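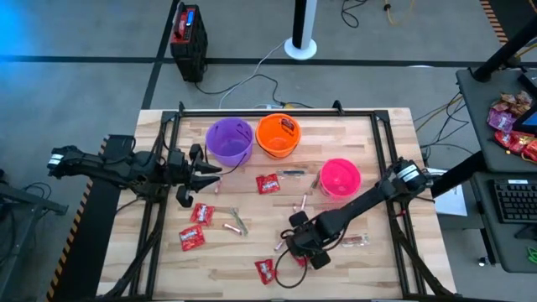 Candy Sort Table FAQ

Quick answers, same questions keep coming in. Updated 6 May 2022. Anything not on here, ask Mounir Tahiri at the Grarano front desk.

What is it?
A sorting game. Candy spread out on a wood table, three plastic buckets, put the candy in the buckets. Rounds are short. Good for parties, rainy days, waiting for the pizza.

What colors are the buckets?
Purple, orange, pink. Please don't bring your own, we had a green one show up in December and the score sheets were a mess for a week.

Which candy goes where?
Depends on the round. Easy round: all the little red packs in orange, everything else wherever you like. Regular round: card on the wall says what goes in which bucket. Read the card first!! Most arguments are people who didn't.

Do the buckets have to start empty?
Supposed to. Check inside before you start. If there's a wrapper in one, or a pack left from last time, take it out or it gets counted as yours.

How do I spread the candy?
Loose, one layer, no piles. Keep it on the open part of the table in front of the buckets. Some near the middle, some off to the sides. Mix the small stuff in with the packs so it isn't all one kind in one spot.

Where do the buckets go?
Far half of the table. Purple left, orange next to it, pink on the right. Pink can sit a little closer to you.

Can we eat it?
Not the table candy. It gets handled all day. Eating candy is in the Pratness tin by the door, two pieces each, ask a grownup first if you're little.

Allergies?
Table candy is not allergy safe, no. Labels for the current batch are in the binder. If you need a batch swapped out, email before you come, can't do it same day.

A pack split open, now what?
Toss it. Wipe the spot with a damp cloth, then a dry one. Don't soak the wood, it's butcher block style and the strips don't like standing water. No spray cleaner near the candy.

Something fell on the floor?
Trash. Even if it's wrapped. Floor is concrete and people walk on it in boots.

How is it scored?
One point for each piece in the right bucket. Wrong bucket, lose a point. Best so far is 171 over a full set, by team Kostomis. Team Biwott is still disputing that, please stop emailing us about it.

Can I buy the buckets?
We don't sell them. Any small plastic bucket works at home. You want the opening wide enough for a hand.

Do I have to clean up?
Yes. Candy back in the tub, buckets tipped out, crumbs off the table. Stack the buckets if they'll stack, dont force them.

Booking?
Front desk or the form on the Visit page. If you're running late just call.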